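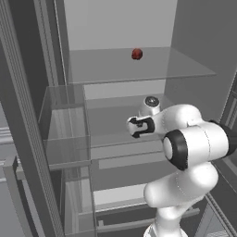 Fridge task in Lurna, gripper open at the second shelf, red target up on the top one.

July 3, 2024. Still on the Lurna trial. For anybody just joining: Lurna is the simulated kitchen package Masthorpe wants to sell us, scenes plus task scripts plus a year of support, and I get to poke at it until we decide whether to pay. Fun job, mostly!

Install went fine this time (last time was April, and we don't need to relive that). The scene list is long and the names are terrible, so I've started keeping my own list in the shared folder. Please add to it instead of making a second one. I'm living in the fridge scene for now because it's the nearest thing in the package to what Csizmadia keeps asking us for – small item, high shelf, glass all over the place.

Things I like so far: resets are quick, the glass looks decent, and the task file is plain text, so I could change the start pose without opening their editor. Things I don't like: the editor. It forgets the camera layout every time you close it, and the undo is a bit of a gamble. I also spent far too long hunting for the friction setting, which lives under "surface feel" for some reason.

The trial license gives us 1,000 episodes and I've burned through 529 of them, a fair few on my own typos. Noémi Dudás at Masthorpe says they can top us up by 200 if we send them notes on the editor. Oh, I have notes.

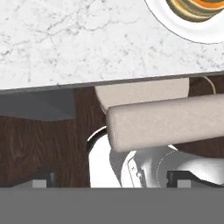 Can we run our own arm model in Lurna, or are we stuck with the ones in the box?
Our own model will load as long as the joint names match their template, and Noémi says the paid version comes with a converter for everything else. I haven't tried the converter.

The wrist view is the part I'd like a second opinion on. The marble and wood textures are nice enough, but I care more about whether the finger positions in that view agree with the numbers in the log. I'll put the two side by side tomorrow. If they drift, that goes at the top of the notes, way above the editor stuff.

Compared with Skolness, which we tried before this: Skolness was cheaper and had better docs, but every cabinet was a sealed box with a texture on it, so no good for shelf work. Lurna wins there easily. Price for 2 seats is roughly what we spent on Skolness plus the time I lost making shelves for it by hand.

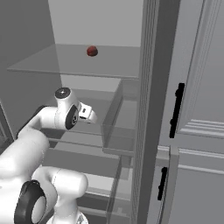

Same fridge from the other side, hand under the upper shelf.

I want this second viewpoint saved as a default, it makes the clearance under the glass so much easier to judge. To do: ask Noémi whether camera presets can go in the task file, get the seat price in writing, and try the shelf one notch lower.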